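How to Request a Field Test Window at the Fonseca Soil and Foundation Site

The Fonseca site is available to university researchers, public agencies and private engineering firms that need to carry out ground vibration, settlement or load tests. The following steps apply to all applicants.

Step 1. Confirm that the test fits the site

Review the soil profile before applying. The upper layer is silty sand over stiff clay, and the water table rises in the wet season. Static loads are limited to 2,000 pounds per plate. Tests that require casings deeper than 24 feet must be discussed with the site office first.

Step 2. Prepare the application

Complete Form 931 and attach a one-page test plan, a layout of all sensors and proof of insurance. The plan should name one person who will be present for the full test. Applications that list only a department or company name will be returned.

Step 3. Submit a computer model, if required

Any test expected to shake the ground beyond the site fence must be modeled in advance. Files prepared in Tasitz or Avik are accepted. State the soil values used and save the input file together with the results. 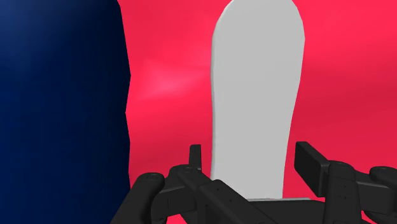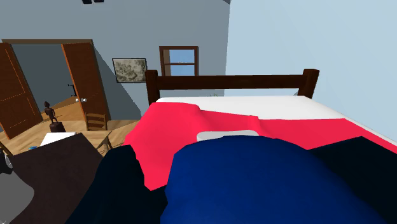
Simulated views of one setting, with red and dark blue surfaces.

Step 4. Reserve dates

Test windows last 2 days. Requests for July should be filed early, as the site closes for one week that month for drainage work. Dates are held only after the application has been approved in writing.

Step 5. Notify neighbors

The applicant must deliver written notice to each property on the list supplied by the site office. The notice must give the hours of testing and a telephone number that will be answered during those hours.

Step 6. Close out the test

Remove all cables and plates, backfill open holes and return the gate key. Raw data should be sent to the Lalleo archive in its original format, with a short note on any sensor that failed.

Questions about eligibility or fees may be directed to Irfan Shaikh, Site Access Coordinator.

Page updated Feb 4, 2026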